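Prekodstead Robotics Club, end of term thread. 29/04/2018

1/ We finished the pick-and-place project this week. Posting what we did and what broke, mostly so next year's group can find it.

2/ The task: the arm finds a cup on a table, closes on it, lifts it and sets it down on a marked spot. Students write all the code. No remote control after the start button.

3/ The arm is called Ji. The first-years named it in December and it stuck. The control program is called Fliletti and it runs on an old school laptop.

4/ We began with foam blocks. Those went fine. Foam squashes a little, so you can be off to one side and still get a good grip.

5/ Cups are harder. If one finger touches first, the cup slides or tips before the other finger gets there. We lost most of a month to that.

6/ The fix was to stop short, line up the gap between the fingers with the cup, and only then go forward. Slower, but the students could see where it was going wrong. Small dark cup with the lid on, between the two fingers and a bit past the tips:

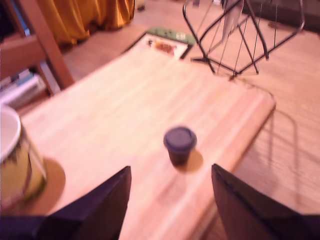 7/ Numbers. We logged 400 tries on the final version. The arm missed or dropped the cup on 58 of them. The first version in December missed more than it caught, and we didn't keep a proper log then. Keep a log from day one.

8/ Lighting matters more than we planned for. Dark cup plus its own shadow confused the color threshold, and it kept aiming to one side of the cup. Two students rewrote that part to look for the lid edge – much better after that.

9/ We also slowed the closing speed. The full close now takes 6 seconds. It's dull to watch but it works on more kinds of cup.

10/ Cost: almost 800 dollars for the year, and most of that was motors. We burned out several by letting the fingers push against something solid. There is now a current limit in Fliletti. Please do not remove it.

11/ Next up is the Zodex meet. The rules there use a cup nobody has seen before, and you get one practice run. We have not tested enough shapes yet. If you're local and have odd cups with lids you don't need, we'll take them.

12/ Code and the log sheet go on the club page once the students have cleaned up the comments. Some of the comments are about lunch.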